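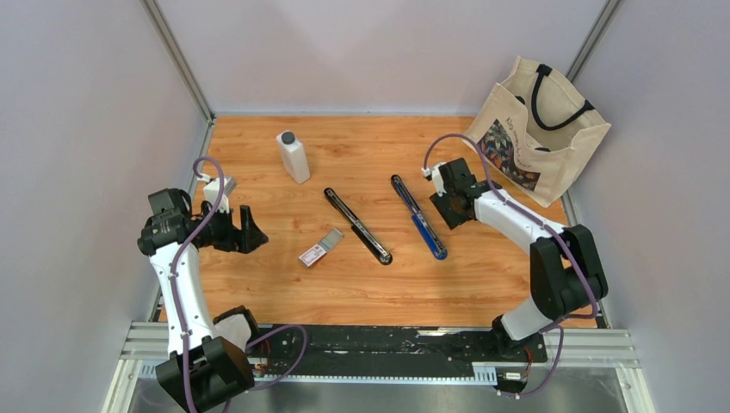 About Rawashdeh

Rawashdeh reads app store contracts for small game studios. Nizar Masri started the firm after his puzzle game Nindska was discounted by a storefront for 20 days under a clause he had signed and never read. It sold 1,130 copies that month and paid him less than a normal March.

We don't think stores are villains. We do think "developer friendly" is a sales phrase, and we treat it like one. Send us the agreement and we'll mark up what it lets the store do with your price, your refunds and your back catalog – in plain English, with the clause numbers.

We have read 1,735 store and publishing agreements so far, nearly 900 of them for studios with a single title. Some were fair. Plenty promised "featured placement" without saying where, or for how long.

We take no referral fees from any store or publisher. Ask anyone else who gives you advice whether they can say the same, and get the answer in writing.

Our office is in Orkwood, on Brutuvgate. Please email before you visit.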